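From: Remo Martinelli
To: handheld-demos list
Date: October 2026
Subject: Re: [handheld-demos] How many table setting demos before first training?

Hello Mbali, hello all,

Thank you for the long message. I was waiting to answer because I wanted to look again at our recordings first. I put my answers between your lines.

Mbali Mthembu wrote:
> We are moving from remote control with a leader arm to hand-held
> grippers for the table setting task. With the leader arm our people
> made good demos but very slow ones. Before we order a second pair
> I would like to know from groups who did this already: how many
> demos did you have when you trained the first time?

We trained the first time with 300 demos, all from one person, and I think now that this was too early. The policy learned to put the plate very well and it was lost with everything which comes out of the rack. When we had 2,180 demos, from three people, it was a different situation. But please do not take this number as the number you need. Many of the later demos repeat the same thing and I believe we could drop a large part of them. Lesego Ntuli is testing this at the moment and she can write to the list when she has something.

> Is it really faster than remote control?

For us yes, and the difference is big. With the leader arm at Todora, one full setting took me around 3 minutes, and I am the patient one. With the grippers in the hands you feel the plate touch the table, so you do not stop before every contact to check. I must add one warning. The person becomes so fast that the robot cannot follow the same path later. In August we had to throw away a full day of Booker's demos for this reason — his wrists turned in ways that our arm cannot turn. Now we ask everybody to move as if they carry a cup filled to the top.

> Do you let the operator use both hands freely, or do you give each
> hand a fixed job?

We tried both. With free hands every person finds a different order, and even the same person changes the order after lunch. So we wrote a small rule sheet:

The right gripper does the plate and everything on the mat.
The left gripper rests near the front left corner of the table until it is needed, with the jaws in view of the head camera.
Both grippers must be still at the start and at the end of the demo.
If something falls, you do not save it with your fingers. You stop and mark the demo as failed.

The resting position of the left hand looks like a small detail, but without this rule the idle hand wanders, and then the robot also wanders with its idle arm. Angus Tapsell told me that his group at Vass lets the idle hand hang beside the body, outside of the camera. I would be careful with this. When the hand comes back into view it comes from nowhere, and our tracking needed a moment to find it again.

> What did you do about the cables? Ours pull on the wrist.

They pull also on ours. Let the cable go off the side of the table and leave a long curve of it on the floor, so that the weight is not hanging from the gripper. The right one we lay along the side of the mat. It is not beautiful, but I can work a full morning with it. A ceiling arm from Nillier was tried here too, and it was always in front of somebody's head.

> And the utensils? The handles are our worst problem.

Yes, I can believe it. We use a wire rack which stands just left of the mat, and the handles lean to the right, over the mat. If they lean away from the plate, you must turn the wrist too much in the moment of taking. The wire has one disadvantage: the metal part of the utensil is almost hidden inside it, so the policy only sees the handle and must guess the rest. For this reason please mix the handles. If all your knives have the same color of handle, the robot learns the color and nothing about the knife. I put one view from the head camera below, so you can compare with your own table.
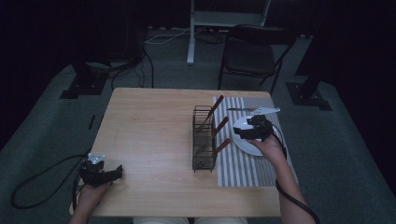

Right gripper at the plate, left one at the front corner, wooden handles in the rack and the white-handled knife on the mat.

About the striped mat, as Mbali asked me privately last week if it disturbs the tracking: we did not find a problem with it on our side. A shiny mat was much worse for us. But I did not test this in a serious way, so if somebody has real results I would be happy to read them.

Two questions from me to the list. Does anyone record failed demos on purpose and use them in the training? And has anyone moved demos from hand-held grippers to the Iloven arm, which has a shorter reach than ours? Booker Crenshaw started to look at it, but the far edge of the mat seems to be already too far, and I do not want to record everything again with a smaller table if one of you has a better way.

Excuse my English where it is not clear, and ask me again if I explained something badly.

Best regards,
Remo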